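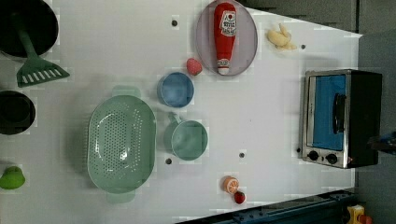

July 8, 2026

Day two of the money diet and I already miss takeout! The rent on the Wurkumdale place goes up to 1620 next month, and the savings account has to hit 2000 before I let myself even look at flights again. So I sat down after work with the bank statements and a highlighter, and wow, March was a bad month. I spent more on sandwiches near the Rokport ferry than I did on electricity. The new rule is dinner at home, every night, and I'm keeping it as basic as a play kitchen – two black pans, a green slotted spatula, a pale green colander for the pasta, done. No gadgets, no fancy oil.

Tonight was noodles with an egg on top (fine, a bit salty). I canceled the Grurska subscription too, which I haven't opened in ages, and the guy on chat tried so hard to keep me that I almost felt bad.

The balance this morning was 2285, but the car insurance comes out of that, so it doesn't count. I'm still thinking about the weekend shifts at Owino. The pay is okay, but the bus home is awful after ten. I said I'd call them back tomorrow. Need to buy eggs and stamps, and find the charger for the old phone so I can sell it.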